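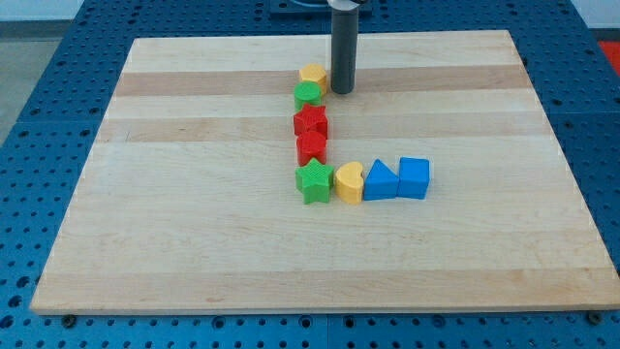 Stoloter
We have now 976 examples for the letter task, all pushed with the one rod. Is it enough to begin training?

Kuken
I would stop at 800 and look at them first. Many of ours were nearly the same.

Multo
I don't agree. With stars and hearts the contact is different each time, so more is better. Cylinders are easy.

Kuken
More starting positions, yes. More of the same L, no.

Stoloter
Thank you both. I will keep 11 starting layouts and write again in July.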